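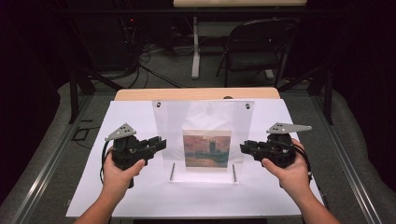 Print against the acrylic panel, lower half, before fixing.

Aug 14, 2018

Display stands, Gruvura job. Bench covered with the big white sheet again so the acrylic doesn't pick up grit. Changed it for a clean one after lunch.

Today was the small square print, the one with the orange sky and the dark tower over the water. Svenja Eder wants it low on the panel, centred left to right, with clear space above for the label. Tried it higher first and it looked lost. Settled on the lower half, bottom edge of the print 75 mm up from the base strip. Marked that on the back of the panel in wax pencil, comes off with a dry cloth.

The panel is the slightly frosted stock from Dunico. It hides fingerprints better than the clear but you can't judge the print colours through it, so check from the front only. Black fasteners at the top corners are on finger tight. Don't go further than that, we cracked a corner in February doing exactly that and the offcut is still on the shelf as a reminder.

The two thin rods below the print need looking at again. I had them at the same angle by eye, then put the gauge on and the right one was 3 degrees out. Reset both. If they drift again I'll ask Mathebula for the stiffer ones.

Tape: the Grakeck double-sided holds but leaves a grey line at the edge of the paper after a day under the lamp. Cut it shorter and kept it well inside the border. Test piece is on the windowsill, leave it there until it has had a full week.

Panel and base together weigh 538 g on the small scales, without the print. Written on the job card.

Still to do:
Label text from Svenja, she has the old wording
Film off the back of the remaining panels
Order more wax pencils, white if they have it
Find out if the stands go out flat or made up. The box we have is 38 cm inside and I haven't tried one in it yet.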